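Setting up and looking after a kitchen arm at the stove
Household tips by Mechthild Kaufmann

These notes are for a single arm standing at the front right of a freestanding electric range. Mine is a Prukura with the two-finger gripper. Other makes use different menus, but the jobs are much the same.

Where the base goes
Put the base on the right side of the range if you mostly cook on the right-hand burners. Leave enough room to pull out the nearest drawer all the way with the arm in its parking position. Open the oven door fully too, and run the arm through its slowest motion with the door down.

Floors move a little under a heavy base, wood floors especially. Check the base with a level when you install it and again in August, when the air is damp. A base that has tipped even slightly will put the gripper in the wrong place at the back burners while everything near the front still looks fine.

Keep the base cable along the cabinet toe kick, clear of the oven door.

Try the layout in the simulator
Before you let the arm near a hot burner, build your kitchen in the simulator and run the job there. Measure the underside of the microwave and the upper cabinets, and enter anything that hangs below them. Under-cabinet appliances are easy to forget and they take up the space the elbow wants.

Model your cookware too. Use the height of the pot with its handles and the height of the kettle with its handle up. The model that came with my arm had a pot 16 centimeters tall, and my own stockpot is a good deal taller. I only found the difference when the simulated wrist went through the rim.

Set up the awkward case on purpose. In the layout I use for testing, the kettle sits on the back right burner with the burner switched on, and the big stockpot is on the front right, almost touching it. The gripper starts empty, out past the right-hand knobs at the front corner of the range. A straight path to the kettle runs into the pot. Add a waypoint above the pot, lift to it, and come down on the kettle handle from there – and check the clearance under the microwave on the way. If there isn't enough, the pot has to move to a left burner before the arm does anything.
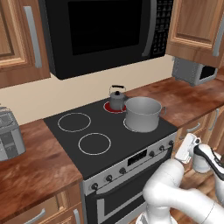
Parking position
Save a parking position outside the line of the cooktop and name it something short. I call mine Sesel, after the cat. The fingers should be clear of the knobs and the drawer pulls, and the arm should be able to reach it from any burner without crossing a hot one.

Test it from all four burners. Then test it with the stop button pressed halfway through a move, and see that the arm asks before it goes on.

Cleaning
Wipe the gripper fingers after each cooking session with a cloth wrung out in warm water and a drop of dish soap. Switch the arm off first and let it cool. Grease on the finger faces makes a handle slip long before you can see it.

Once a week, wipe the joints with a dry cloth. Do not spray cleaner at them. Steam leaves a film on the wrist, and a second pass with a barely damp cloth takes it off.

Leave oven cleaner in the cupboard. It dulls the white covers.

Checking the grip
Fill the kettle halfway with cold water and have the arm lift it over a cold burner seven times. Watch where the handle sits between the fingers. If it has crept by the last lift, clean the fingers and repeat. If it still creeps, change the pads.

My first set of pads lasted 1,234 grip cycles and the second set 1,548. The counter is under Service, then Tool. Write the number on a piece of tape inside the cabinet door when you fit new pads, as a firmware update can set it back to zero.

Changing the pads
1. Park the arm, open the gripper fully, and switch off at the wall.
2. Take out the small screw at the base of each finger.
3. Slide the old pad off and clean the face under it.
4. Fit the new pad with the notch toward the wrist. Tighten the screw by hand.
5. Switch on, close the gripper on nothing, and run the zero routine.

If it starts missing the back burners
Check the level of the base, then the mounting bolts. Next, run the zero routine again with the fingers clean. Call for service only after that, and have the serial number from the base plate ready.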